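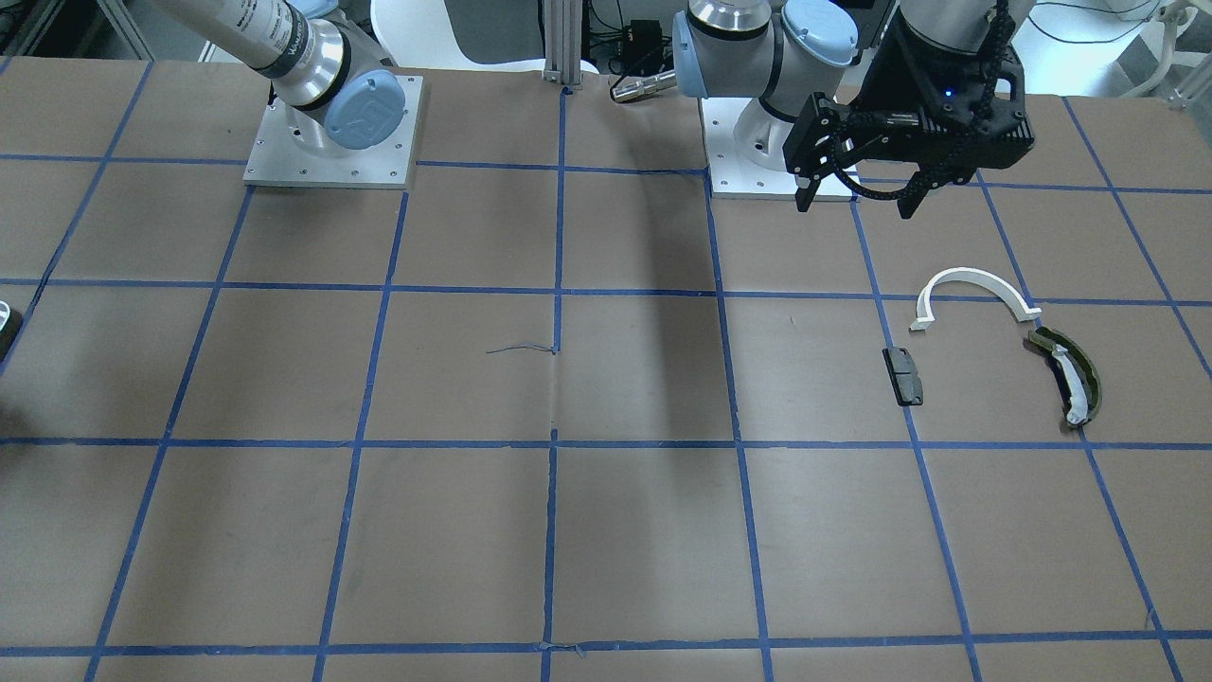

Figure 6.1 A two-arm workcell with a taped grid and small parts to be handled.

Chapter 6
Showing a Robot the Task

The earlier chapters treated a robot program as a list of positions typed in by an engineer. This chapter deals with a different way of working, in which a person carries out the task through the robot and the machine keeps a record. The record is called a demonstration.

There are 2 common methods. In hand guiding, the operator takes hold of the arm and moves it. In remote control, often called teleoperation, the operator moves a separate device and the arm follows.
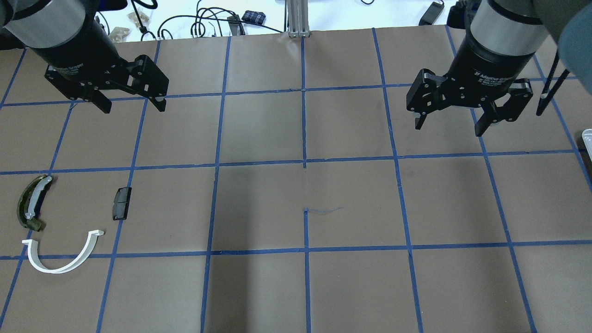 Each method has its costs. Hand guiding needs little equipment, but the operator's body gets in the way of the cameras, and guiding two arms at once is tiring. Remote control keeps the operator out of view. It also takes away most of the sense of touch, so beginners tend to press too hard.

6.1 What is recorded

A demonstration usually holds the joint angles, the opening of each gripper and the camera pictures, all stamped with the time. The Gavthorpe exercises at the end of this chapter use 40 demonstrations of one task, collected with the Drirnero control software.

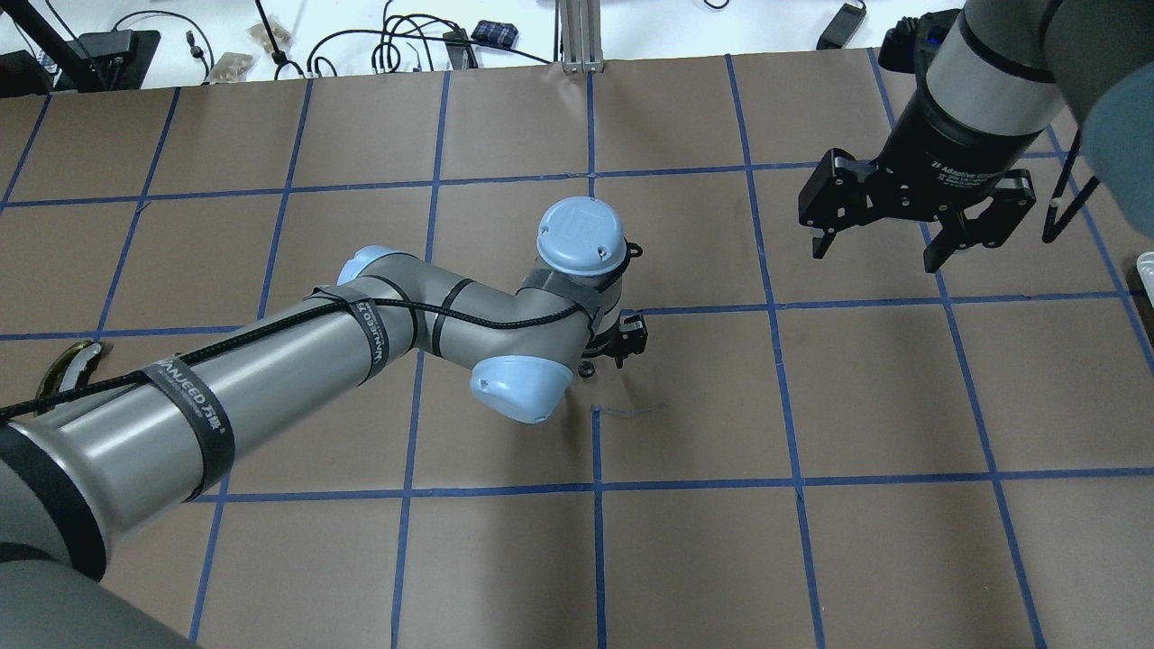 Why not record a single perfect demonstration and play it back?
Playback repeats the same movements wherever the parts happen to lie. If a part has moved by the width of a finger, the gripper may close on nothing. A set of varied demonstrations gives the learning method something to compare.

6.2 Varying the start

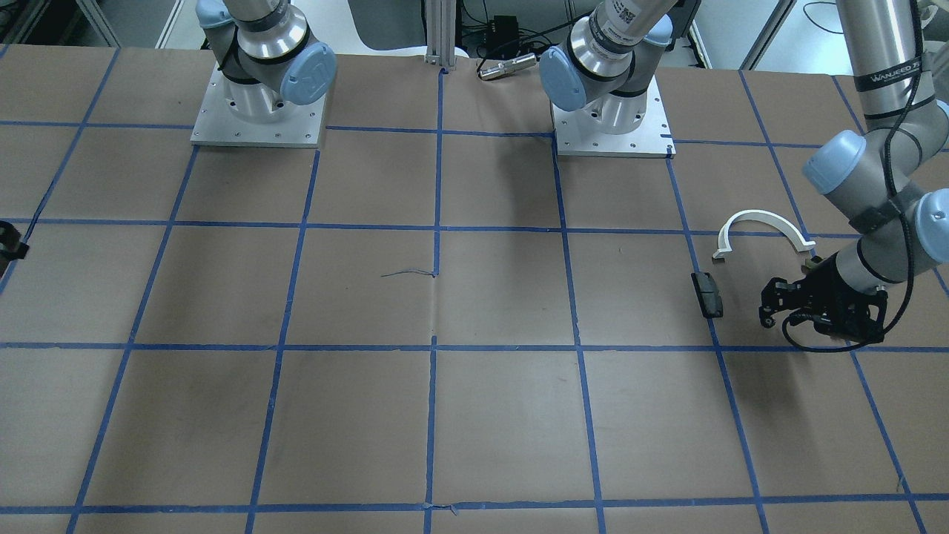
Starting positions should be planned before recording begins. A simple plan is to mark the table into cells and write down the cell in which each part starts. In Figure 6.1 the cells are made with blue tape on brown paper. A white arc and a small black block can share one cell, with the gripper low over the table beside them, and the next run can begin with the parts in another. Keep the plan with the recordings.

Readers who want to practise the bookkeeping first should turn to Exercise 6.2, which uses the Coden log of 580 runs. Section 6.3 deals with runs that go wrong and when to keep them.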